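首页 > 家务与收纳 > 修补和清洁 > 大型收纳箱
标签：旧箱子翻新 / 掉漆 / 杂物分类 / 公共房间
浏览 993 次

问题：大的敞口灰箱，里面的白壁磨花了，底部有孔，还值得整理和修补吗？

大家好。中文不是我的母语，我写之前查了词典，如果有的句子奇怪，请原谅，也请告诉我哪里不清楚。

我们在 Sanlow 住的楼里，有一间公共的小房间，大家把还能用的东西放在那里，别人可以拿走。房间里有一个很大的箱子，没有盖子，外面是灰色的，里面的壁是白色。箱子的牌子是 Fekus，标签还在，可是标签上只剩牌子的名字，型号看不见了。它的宽度我量过，刚好比门小一点，所以把它搬出去需要两个人，并且要斜着搬。

我现在负责把这个房间变得干净一点。别的东西都不难，架子擦过了，地毯吸过了，只有这个箱子让我很犹豫。情况如下。

第一，白色的壁，下面的部分磨得不好看了，露出下面的深色。上面的部分还可以。我用湿布擦过，以为是脏，擦了很久，颜色没有变化。然后我用指甲轻轻刮，有一个很小的片掉下来。我就停了，我怕越刮越多。

第二，箱子底部有圆的孔。我不明白这些孔是做什么用的。是排水的吗？还是以前有轮子或者螺丝在那里？小的东西（比如笔帽、纽扣、孩子的积木）会从孔里掉到下面，我每个星期要把箱子抬起来一个角，把它们找出来。很麻烦。我想用胶带贴住，可是邻居说胶带会粘灰，以后更难看。

第三，里面的东西总是混在一起。有厨房用的，有文具，有还没打开的塑料包装的东西。大家拿的时候要弯腰翻，翻的时候硬的东西就刮箱子的壁。我猜磨损就是这样来的，但是我没有证据。

第四，味道。不是很强的味道，像旧的橡胶，或者像很久没有开的抽屉。夏天比较明显。

我考虑过买一个新的。在 Hsu 五金店我看到一个差不多大小的，要 144 元，塑料的，很轻。店里的人态度很好，但是他没有见过我们这个旧的，他只能说“看情况”。旧的这个很结实，放重的东西也不变形，我有一点舍不得。而且扔掉这么大的东西，在我们这里要提前预约，还要贴一张条子，手续我做过一次，不想再做。

我的问题是：

这样的磨损，是只影响样子，还是以后会生锈、会把别人的东西弄脏？
如果补漆，普通人在家里能不能做？需要把白的全部去掉吗？
底部的孔要不要堵？用什么堵？
里面怎么分区，别人才愿意按照分区放？

我没有很多工具。有一把螺丝刀、一个小刷子、砂纸（不知道几号，背面的字没有了），还有一瓶打开过的 Trekmont 白漆，是前面的住户留下来的。漆能不能用，我也不知道。摇一摇，里面有声音，像有水，也像有块。

谢谢大家花时间读这么长。

发布于 2018年6月11日 星期一

补充：有人在评论里问箱子是什么材料。我用冰箱上的磁铁试了，底部能吸住，白壁也能吸住，但是吸力弱一点，也许是漆比较厚。外面的灰色部分我忘记试了，晚上再试。

补充二：外面也能吸住。

回答（一）

买新的吧，144 元不贵。旧的东西修来修去，漆的钱、砂纸的钱、时间的钱，加起来一样多。

如果一定要留着，找一块厚的布铺在里面就可以了，什么都看不见，孔也盖住了。我家放鞋的箱子就是这样，铺的是旧的浴巾。浴巾脏了就洗，很方便。不要刷漆，刷漆房间会臭好几天，公共房间别人会抱怨。

味道的话放一点茶叶。

（赞同 7）

对回答（一）的评论：
——浴巾铺在杂物箱里会不会勾住东西？我试过毛巾，钥匙圈和发夹都缠在上面，拿的时候整条毛巾一起上来。
——会，所以要用旧的、毛已经平了的。
——茶叶放几天就要换，不换会长毛。别问我怎么知道。

回答（二）

你好。我也不是母语者，所以我很理解你写问题的时候的心情，你写得很清楚。我有一个跟你的情况很像的大箱子，磨损的地方也几乎一样，所以我想认真地回答。我的答案比较长，请你只看需要的部分。

先说结论。能用磁铁吸住，底部结实，不变形，那么我建议留下。样子不好是小事，可以改善，但是请不要期待它变得像新的。我用了很多时间才接受这一点。

关于磨损

箱子里面的磨损有两种。一种是只有表面的颜色被磨掉，摸上去是平的，边缘没有翘起来。另一种是漆跟下面分开了，边缘翘起来，用指甲一碰就掉片。你掉了一个小片，所以你至少有一部分是第二种。

检查的方法很简单。把一段透明胶带贴在磨损的边缘，用手指压紧，等一会儿，然后慢慢撕。如果胶带上有白色的小片，这个地方以后会继续掉。如果胶带是干净的，这个地方可以不管它。请在几个不同的位置试，靠上的地方、靠角的地方都要试。我第一次只试了最难看的那块，结果那块很牢，旁边看起来好好的地方反而掉。

露出来的深色是什么，要看你的箱子。有的是底漆，有的是金属本身氧化以后的颜色。如果是橙色或者棕色的粉，用白色的纸巾擦会染到纸巾上，那就是锈，必须处理。如果纸巾上只有灰，没有橙色，就不急。

会不会弄脏别人的东西？掉下来的小片会粘在衣服和毛绒玩具上，我遇到过，有一位邻居拿走一条围巾，后来在围巾上找到白的屑，她没有生气，但是我很不好意思。从那以后软的东西我都单独放在布袋里，不直接放进箱子。

还有一件事请注意。如果箱子很旧，你不知道以前的漆是什么，请不要干着打磨。老的漆里面有可能有铅。五金店一般有测试的小棒，可以买来试一下。公共房间有孩子来，这个钱我觉得应该花。测试出来有问题的话，就不要自己修了，问当地收旧物的部门怎么办。

关于那瓶旧的漆

Trekmont 的白漆我没有用过，我不能评价它的质量。但是打开过的漆，摇的时候里面有块的声音，多半已经不能用了。你可以打开看：表面有一层皮，把皮拿掉，下面搅拌以后是均匀的，那还可以试一试；如果搅拌以后还是像豆腐一样，就不要用了。也请你看瓶子上写的是墙用的还是金属用的。墙漆刷在金属上，干了以后好看，但是用不久，东西一刮就成条地掉下来。我年轻的时候用墙漆刷过一个面包箱，很后悔。

关于孔

箱子底部的圆孔，我的理解有几种可能：排水，固定，或者搬运的时候用。只看孔是不能判断的。在你的情况里，这些用途大概都用不到了，堵上没有坏处。如果房间会潮，或者有人会把湿的雨伞扔进去，那就留一个不堵，在上面放一小块纱网。

堵孔请不要用胶带，你的邻居说得对。五金店有橡胶或者塑料的孔塞，从上面按进去就行。去以前要量孔的直径，最好把孔的形状用铅笔描在纸上带去。我是描了纸去 Hsu 的分店买的，店员把塞子放在纸上比一比，很快就找到了。孔塞的帽子要选扁的，帽子太高，扫灰的时候刷子会卡住。

修补的步骤

下面是我的顺序。你不需要全部做，如果胶带测试是干净的，做完第二步就可以直接到第六步。

第一步，把箱子清空，东西放到别的地方。贴一张纸在门上，写清楚哪一天可以再来拿东西。我忘了贴纸，结果有人把一袋书直接放在湿的箱子里。书都变形了，我赔了一本。

第二步，清洗。温水加一点洗碗液，用软的海绵，从上往下洗。角落用旧牙刷。洗完用清水的布再擦一次，然后用干布擦。底部会有水从孔里流下去，下面要垫东西，特别是箱子放在木桌子上的时候。我的箱子就放在一张浅色的木桌上，我很爱惜这张桌子，每次洗之前都垫塑料布，上面再加旧报纸。水如果超过 60 度，洗碗液的泡沫没有了，手也受不了，所以温的就够了。

洗不掉的黑色条纹，有时候是橡胶鞋底或者轮子留下来的，可以用白橡皮擦一擦。真的划痕是擦不掉的。分别的方法是用指甲横着划过去，有卡住的感觉就是划痕。

第三步，处理翘起来的边。用塑料刮片，不要用金属的。沿着磨损的边缘轻轻推，会掉的让它掉，不会掉的留下。然后把砂纸沾水，只磨边缘，磨到手指摸过去没有台阶就停。你的砂纸不知道号，可以先在箱子外面看不见的地方试，如果留下很深的痕，就太粗了，再买一张细的吧。

如果你的房间也是地毯，请不要在地毯上面做这一步。我的房间地毯是深灰色的，掉了白粉特别明显，吸尘器吸了几遍，走近还是能看见。后来我把箱子搬到阳台上去磨，问题就没有了。

第四步，擦干净，等它完全干。不要用吹风机对着一个地方吹。有孔的地方，孔的边缘里面会藏水，用棉签转一圈。

第五步，补漆。先上金属用的底漆，薄薄一层，干了再上白色的面漆。只补磨掉的部分就可以，新的白跟旧的白颜色不会一样，这个没有办法。有人为了颜色一样，把整面都刷了，然后发现别的面也要刷，然后整个箱子都要刷。我劝你不要走这条路，除非你喜欢刷漆。

干的时间看漆桶上的说明。说明上写的“表干”是手指碰了不粘，跟“可以放东西”是两回事。我等了 7 天才往里面放硬的东西，也许不需要这么久，但是我比较小心。在这几天里门窗打开，味道会小很多。

我要诚实地说，我自己的箱子最后没有补漆。我做到第四步，看了看，觉得平滑了就够用了。里面的东西天天碰它，补了也会再磨掉。白壁的下半部都是不规则的深灰色斑块和刮痕，上半部中间还有一条细的、分叉的深色划痕。后面那块高的灰板，靠下的地方有一些小的白点，表面像被刮过。右边的侧壁也有一块磨得发白。底部是金属的灰色，有细的擦痕，光照上去很亮，靠前面的两个角附近各有一个圆孔，我现在让它们开着。
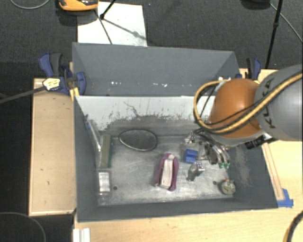 第六步，放回东西，并且分区。这一步我认为比补漆重要。箱子大，没有隔开，东西会自己滑到中间，最下面的东西永远没有人拿。我的经验有下面这些。

又扁又硬的东西，比如盘子形状的、网状的，靠后放，让它平躺。竖着放的话，边会刮壁，人一碰就倒。

长的塑料包装可以靠在一边的侧壁上。塑料是软的，不太刮壁，而且竖起来以后人站着就能看见里面是什么。请把包装上有字或者有颜色的一头朝上。

小的东西不要散着放。找一个浅的盒子，把笔、夹子、纽扣都放进去，盒子再放到箱子里。浅的盒子比深的好，深的盒子里面又会变成一个小的“大箱子”。盒子放在孔的上面，孔的问题也解决了一半。

中间留一块空的地方。我以前觉得空着是浪费，把中间都放满了，后来发现人们来放东西的时候，手里拿着东西，眼睛找一个空的地方，找到了就放，找不到就压在别人的上面。有了空的地方，别人放进来的东西就先到那里，你有时间再把它分到旁边去。

重的东西不要放进箱子。铁锅、哑铃、工具箱，请放在地上或者架子的最下层。箱子虽然能承受，但是拿的人要弯腰，还要把它从高的壁上面提出来，容易碰到箱子的边，也容易伤到腰。

第七步，写标签。标签贴在箱子外面，前面那一条的位置最好，人站着低头就看到。字要大，词要少。我以前写“请将厨房用品放置于左后方”，没有人照着做。现在只写“厨房”和一个箭头，情况好一些。不是很好，是好一些。如果你的楼里有人不读中文，画一个小图就可以，画得不像也没关系。

关于味道

旧橡胶的味道，先看箱子外面的底下有没有橡胶垫或者胶条。夏天橡胶变软，味道就出来了，有时候还会粘在桌子上。把它拿下来，闻一闻就知道是不是它。是的话换新的，或者换成毛毡的。毛毡也让箱子容易移动一点，在木桌上不留痕迹。

如果不是橡胶，那就是里面东西的味道。塑料包装在热的房间里放久了会有味道。我的做法是规定一个时间，放了很久没有人要的，就拿走处理。小苏打放在小碗里也有用，但是公共的地方不建议放，有小孩会以为是糖。

不知道我有没有把每个问题都回答了。如果哪一句不明白，请在下面写，我每天晚上会看。

（赞同 60）

对回答（二）的评论：
——谢谢您！我做了胶带测试，靠上的地方干净，靠下的两个地方有白片。纸巾上没有橙色。所以我打算做到第四步。（提问者）
——这样很好。边缘请慢慢磨，不要一个晚上做完。
——孔塞的帽子要扁的，这一点很有用，我家的就是太高了。
——请问毛毡垫怎么贴？我的贴上去，箱子一推就卷起来。
——推之前先抬一下。或者用那种带一个小钉的，不过金属的箱子钉不进去，只好抬。
——后面那块高的板，能不能当作挂板？我想在上面挂标签。
——我没有试。磁铁的钩子也许可以，请先用小磁铁看能不能吸住。

回答（三）

前面的回答已经很详细了，我只补充铺垫子的事。回答（一）说铺浴巾，我觉得思路对，材料不对。

可以去买厨房抽屉用的防滑垫，一卷一卷的，用剪刀剪。先在报纸上照着箱底画，剪好报纸放进去看合不合适，再照着报纸剪垫子。箱底的四个角有时是圆的，有时两边不一样大，直接剪很容易剪错。垫子要比箱底小一点，四边留一点缝，这样拿出来抖灰的时候不费力气。如果剪得刚刚好，垫子会顶着壁鼓起来。

垫子铺上以后，孔不需要堵也没关系，小东西掉不下去。需要排水的时候把垫子拿出来就行。唯一的缺点是垫子下面会积灰，过一段时间要掀开看看，我家是换季的时候一起做。

壁的话，可以用同样的垫子剪一条，靠着放在磨损的地方，不用胶。上面的边用几个夹子夹住，如果壁的上边是直的，夹子很好夹。这样既挡住了难看的部分，也不会再继续磨。别人翻东西的时候，夹子可能会掉，掉了就再夹上去。

颜色建议买灰的。白的第二个星期就不白了。

还有一点小事，如果箱子放在桌子上，请检查一下桌子稳不稳。大的箱子放满以后重量不小，有的人喜欢用手撑着箱子的前边往里面看，桌子就会晃。我在桌腿下面垫了折起来的纸板，垫了以后好多了。

（赞同 7）

对回答（三）的评论：
——防滑垫会不会粘在漆上？夏天我家抽屉里的那个，拿起来的时候带了一层漆。
——便宜的那种会。有网眼的、比较硬的那种我没有遇到过粘的情况。可以先剪一小块放在角上，过几天看。
——刚补过漆的箱子不要马上铺，等漆硬了再铺。

提问者的回复

谢谢三位。我这个周末把箱子清空洗了。洗的时候发现箱子外面的底下真的有一条旧橡胶，已经变成软的，用手一拉就断，味道就是它。我拿掉了，还没有买毛毡，现在先垫着纸板。

那瓶 Trekmont 我打开了，跟豆腐一样，所以不用了。怎么扔我还要去问，听说不可以倒在水池里。

铅的测试棒，Hsu 五金店没有现货，要等，我已经订了。测试之前我不磨，只把翘起来的小片用湿的布按着拿掉，手套也戴了。

孔先用回答（二）说的浅盒子压住，盒子是装饼干的，不太好看，但是大小合适。中间我留了空的地方，第一天就有人放了一袋衣架进去，把空的地方全部占了。我把衣架挂到门后面去了。

标签我写了“厨房”“文具”“没打开的”，都画了箭头。“没打开的”有邻居问是什么意思，是箱子没打开还是东西没打开。我改成了“新的（有包装）”。如果大家有更短的说法，请告诉我。

评论 7 条 · 收藏 · 分享

同类问题
收纳箱外面的标签纸怎么撕干净
木桌子上有橡胶印，擦不掉
公共房间的旧物多久清理一次比较合适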